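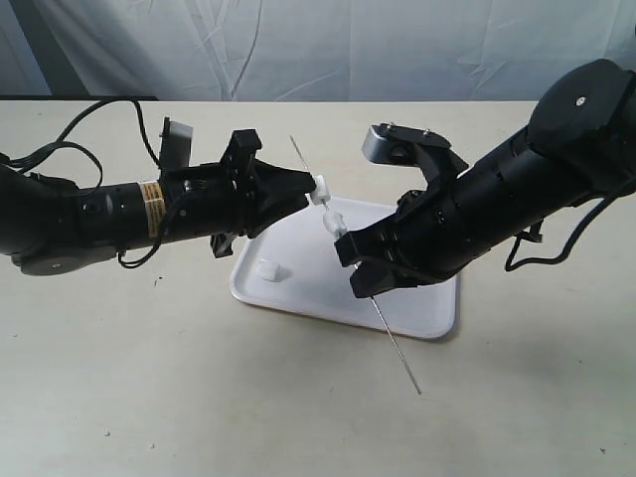
3.2 Threading of soft pieces on thin skewers

The second group of tasks in our study concerns food which is soft and changes its shape when it is held. In the first group (Section 3.1) we treated firm food, such as pieces of raw carrot and bell pepper, and there the main difficulty was to push the skewer through at all. With marshmallows and similar sweets the skewer enters easily, but the piece is compressed before the tip goes in, and the hole is then often not in the place where one wanted it. Cooks who prepare skewers for parties know this problem well. In the written material we found very little about it, apart from the short remarks in Barredo's catering guide, where the reader is told only to "turn the piece gently".

For this group we used thin metal skewers with a length of 300 mm. We decided against bamboo after the first trials in November, for the reason that small splinters stayed in the sweets and the surface of the stick was different from one package to the next. The marshmallows were all bought from the same supplier, Sunness, and were kept closed in their bag until the start of the session. A marshmallow that has stood in the open air for an hour gets a dry skin, and the skin changes the result very much. We did not want to study the skin in this paper.

The working place was kept simple: a light-colored table and one shallow white tray. The tray received the finished skewers and also the pieces that fell down. We tried a deeper tray from Dikel before, but its wall was in the way when a long skewer had to be put down flat, and the last piece was often pushed along the rod by the edge. With the shallow tray this happened only in a few cases. A long skewer can be kept diagonally above such a tray, with the lower end passing over the front edge, and the pieces still have the tray under them for most of the time. Figure 3 gives an example with a thin silver rod and two small white pieces, where one of the pieces is held at the upper end of the skewer and the rod is held near the other.

We describe the threading in four phases. In the first phase the piece is taken and turned so that the side to be pierced meets the tip. In the second phase the tip goes in. In the third phase the piece is moved along the rod to its final position, and in the fourth phase it is released. The border between the second and the third phase is not always clear, and two persons who judge the same recording may put it in different moments. We therefore agreed that the third phase begins when the tip is visible on the other side of the piece. Lorna Yap judged all recordings according to this rule, and the second author repeated the work for a smaller part of them.

In total we asked for 50 skewers with two pieces each. Of these, 42 were completed without a piece falling or tearing. The remaining ones were lost mostly in the third phase, when the second piece was already on the rod and was pushed against the first. It seems that the sugar on the inside of the hole makes the piece stick to the metal, so more force is needed, and the outer part is squeezed while the inner part stays. In a few cases the piece turned around the skewer and its hole became wider. Such a piece does not tear, but it slides down by itself if the skewer is held steeply. We counted it as completed if it was still on the rod when the skewer reached the tray.

The distance between the two pieces was more difficult to control than we had expected. For roasting, Vumberg recommends a small gap so that the sides can also become brown. We asked for a gap of one finger's width, but we gave no mark on the skewer. On many skewers the pieces touched each other, and on others the gap was twice as wide as it should be. A simple mark on the rod would probably help, and we will come back to this in Section 5.

Cleaning also has an influence. After roughly 32 pieces the skewers felt sticky along the whole length, and from this point the third phase took longer. We then washed them in warm water, dried them with a cloth and continued. Results from before and after the washing are given separately in Table 2.

Figure 3. Thin metal skewer with two small white pieces above a shallow white tray.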